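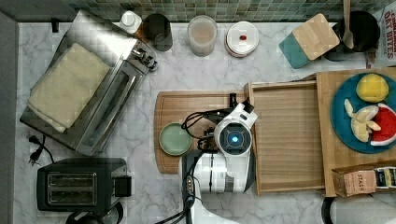
How long do you let a sourdough loaf cool before you cut it? At least two hours for a plain white one, and overnight if there's a lot of rye in it.

I know, I know. I've had that question in the comments every week since February, usually from someone who has already cut theirs (I've been there, knife in one hand, butter in the other). The middle is still setting while the loaf cools, so if you go in early you get that gummy, sticky line and you blame your starter for it. Poor starter!

My everyday loaf is 600 g of flour, mostly white with a couple of handfuls of wholemeal, and it goes in late in the arvo so it's ready for toast the next morning. Lid on for 30 minutes, lid off for 24, then straight onto a rack. Don't leave it sitting in the pot or the bottom goes soft and leathery.

The flour this month is from Serna, the little mill out past Somer, and I'm a bit in love with it. It's thirstier than my usual supermarket bag, so I've been adding an extra splash of water and giving it one more fold before bed. Colour on the crust is gorgeous.

The rye is another story. I've made 8 now and I'd happily serve two of them to visitors. The last one was sour enough to make my eyes water, though it was pretty good with a slab of sharp cheddar. I'm having another crack on Monday with a shorter prove and will report back.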